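How to budget for hand-held grippers before you sign anything

Posted 16 Jul 2025 in Planning and Purchasing

If you've been asked to put together a budget for hand-held gripper sets, someone has probably already told you they're the cheap way into robot learning. Skip the arm, skip the safety cage, hand people a pair of grippers with cameras on them and let them get on with it. I've now planned two of these purchases for Donthorpe, and I'd agree that the hardware is cheaper than an arm. I wouldn't agree that it's cheap, and I'd be wary of any quote that fits on one page.

What follows is the order I'd do things in if I were starting again. It assumes you already know you want demonstrations of two-handed work and that you have someone on staff who can train on them. If you don't have that second person, stop and budget for them first.

Step 1. Write down the tasks before you ask for prices

Do this in plain words, one task to a line. "Sort sealed packets into an open box." "Fold a hand towel." Leave out anything you might get to next year.

I'm fussy about this because every supplier will ask what you plan to do, and a vague answer gets you the largest bundle. Our first enquiry said "general household manipulation" and the quote came back with three kinds of finger pad, a wrist module and a carry case with wheels. Our second said packets, boxes and paper envelopes, and most of that disappeared.

Beside each task, note the size of the smallest thing to be picked up, the size of the largest, and whether it bends. Foil packets are a nuisance. They're slippery, they catch the light, and they lie flat enough that a fat fingertip can't get under the edge. If you've got foil on your list, you want to try the grippers on foil before paying, and you want to bring your own foil.

Step 2. Decide how many sets, then be suspicious of the number

A set for two-handed work is two grippers. Check that the quote agrees. One of ours priced "per unit" in the table and "per station" in the notes, and the difference was double.

Start with the number of people who will be recording at the same time, on a normal day, with someone off sick and someone in a meeting. For us that was four. The original plan said more, on the theory that idle gear could be lent around the building. Idle gear doesn't get lent around. It sits in a drawer with a flat battery.

Then add one spare set. Don't let anyone talk you into a spare for each station until you've seen your own breakage.

Step 3. Get the quote broken into lines

Ask for these separately, even if the supplier prefers a bundle:

Grippers, per pair
Cameras and mounts
Cables, hubs and chargers
Finger pads, spare
Screws and linkages, spare
Software licence, with the renewal price
Calibration, first and repeat
Freight and duty
Training day, if there is one

Satent sent us a proper breakdown the same week. Jeletti sent a brochure, then a bundle price, then a breakdown after I'd asked twice. I don't hold a slow reply against anyone, but the lines that were missing from the bundle were pads and licence renewal, and those were the two that moved the total.

The licence renewal wants a hard look. Ask what happens to your own recordings if you let it lapse. Ask for the answer in writing. If the file format can only be opened with the paid software, you aren't buying a tool, you're renting access to work your own staff did, and the budget should say so in its own row.

Step 4. Treat the pads as a consumable

The textured pads on the fingertips do the gripping, and they wear. I can't give you a wear rate that would hold for your tasks, and I'd be doubtful of anyone who offers one without asking what you're picking up. Cardboard is hard on them. So is grit.

What I do now is order five spare pairs for each set with the first purchase and write the date on the bag each time one gets opened. After a few months you'll have your own rate and can drop the guess. Check whether the pad is sold on its own or only glued to a complete finger. Mansour's replacement part was the whole finger, screws included, and that changed the yearly figure enough that we moved on.

Step 5. Budget for the place, not only the tool

This is where most of the plans I've been shown fall over. There's a line for grippers and nothing for where they'll be used.

A purpose-built bench with even lighting is lovely, and you may not need it. The main selling point of a hand-held set is that it goes where the ordinary surfaces are. If your eventual robot is meant to work in homes, then a bed with a fitted sheet or a cluttered kitchen counter is a fair place to record, and a spotless bench might teach it very little. Before you pay for a fit-out, ask your training person which they'd rather have. Ours wanted variety and no bench at all.

You still need to cost:

Use of the rooms, if they aren't yours
Somewhere to put a laptop within cable reach
Power points that aren't behind the furniture
Boxes, packets and other props, plus replacements
Time to set up and pack down at each place

The last one is the big one. We allowed 60 minutes per location for setup and pack-down together. It was fine on a good day and hopeless in a place with one power point.

Props sound too small to bother with. Bother anyway. Boxes go soft at the flaps, envelopes tear, and a packet that's been squeezed all week doesn't look like a new one. I'd rather have a modest line for them than watch someone put it on their own card.

Step 6. Cost the people honestly

Staff hours will be the largest number on the page, and they're also the number most often left off, on the grounds that "they're already paid for." They're paid for to do something else.

Allow time for practice that you'll throw away. Allow time for review. If two people are recording on the same surface, allow for the extra planning too, because hands and sleeves get in each other's way and somebody has to decide whose turn it is at the box. Two people at one bed is a reasonable way to work, but it won't give you twice the recordings and you shouldn't budget as if it will.

Hands get tired as well. A gripper that feels light in a showroom is a different object after lunch. Weigh it, with the camera and cable attached, and don't rely on the spec sheet, which may give the bare tool.

Step 7. Insist on a trial, with your own things

Any supplier who won't lend a pair for a few days is asking for a lot of faith. Offer a deposit. Offer to pay freight both ways. If it's still no, I'd cross them off.

During the trial, run 100 attempts at your hardest task and keep every one, including the bad ones. You're looking for boring faults: dropped frames, a pad that peels, a screw that backs out, a cable that pulls the wrist to one side. Nearly all the faults we cared about showed up in the second half, well after a demo would have finished.

Set the trial up somewhere plain and a bit awkward. Have the fingers go down into an open box, where the walls crowd them, and also have them work on a loose pile lying on something soft. Those two jobs ask for different things from the same fingertips, and soft surfaces in particular don't push back when you try to scoop under a flat packet. Look at the views from the grippers at full size while you're there. If the fingers hide the thing being picked up, more money on lighting won't help. 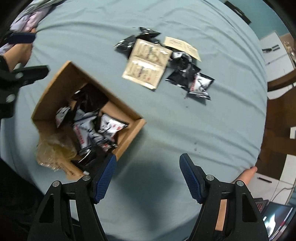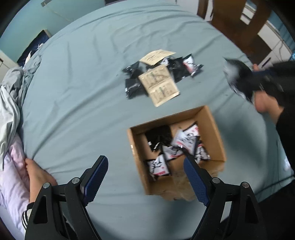 Gripper views of a packet task on a bed: open cardboard box, textured blue pads, foil packets in the box and on the sheet.

Step 8. Put it together and leave a gap

Make three columns: what you pay once, what you pay every year, and what you pay per location. Resist rolling them into a single total until the end. Managers like a single total, and a single total hides the renewal.

Then hold some money back. I don't have a magic percentage for contingency and I've stopped trusting the ones I read. I list the things I couldn't get a straight answer on, put a price against the bad outcome for each, and carry that sum. If it's frighteningly large, that's useful to know before the order goes in.

Book a review while you're at it. Ours is in November, timed to land before the licence renews, with the pad bags and the prop receipts on the table. If the sets aren't being used by then, we'll sell two of them and keep the rest. I've put the resale figure in the budget at zero, and I suggest you do the same.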